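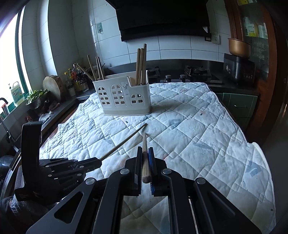
Figure 7.1 Two hand-held grippers and a chopstick holder on a quilted cover. The gripper on the right has a chopstick between its fingers.

Chapter 7
House Rules: Working Practice for Hand-Held Grippers

Kitchens were not designed with standards bodies in mind. The chopstick holder in Figure 7.1 has two compartments and a gas stove for a neighbour, and any rule we write has to survive both.

Early practice was relaxed. The Sostton project gathered 2,000 demonstrations before anyone wrote down what counted as one. Did it end when the stick was in the holder, or when the operator let go? Opinions differed, mostly over lunch. In July the team threw out 33 of its first 100 recordings and drafted the page of rules now known as the Donen sheet, which is short, blunt and still widely ignored.

This chapter takes the sheet apart. Section 7.1 deals with the work area: burners off, sleeves clear of the linkage, nothing breakable within elbow range. Section 7.2 covers grip, and why a thin round stick deserves more respect than a mug. Section 7.3 sets out how to label a failed attempt without calling it "nearly".

Before reading on, write your own rules for returning one chopstick to its holder. Keep the list. You will be asked to break it in Exercise 7.4.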